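Kerkari Project, Final Report
December 3, 2022

3. Collecting demonstrations

We taught the folding task by hand. One of us held a gripper in each hand and worked on the bed, and the motion was saved as training data. We had planned to use remote control, but the Greditz arm lagged too much in our March tests.

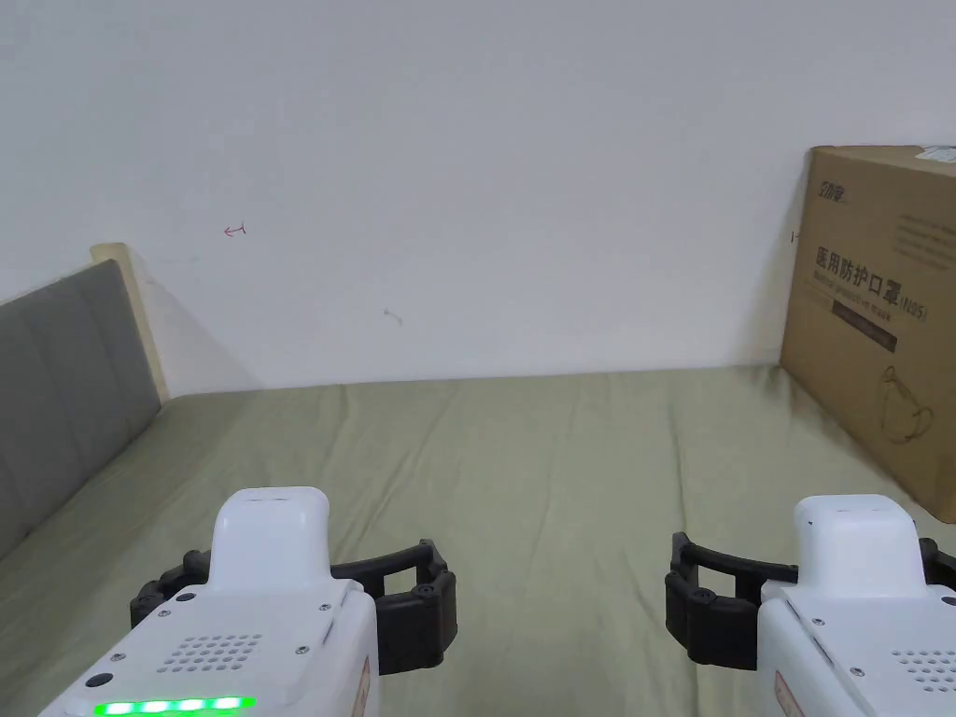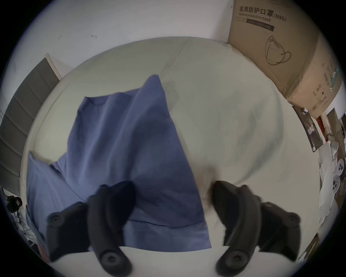 Figure 5. The hand-held grippers, first from head height, then from a gripper during work with a blue cloth.

In total we kept 1,932 demonstrations. Runs where the cloth slipped twice were thrown out. Training took roughly five hours on the Skusine machine. We did not test thicker fabrics.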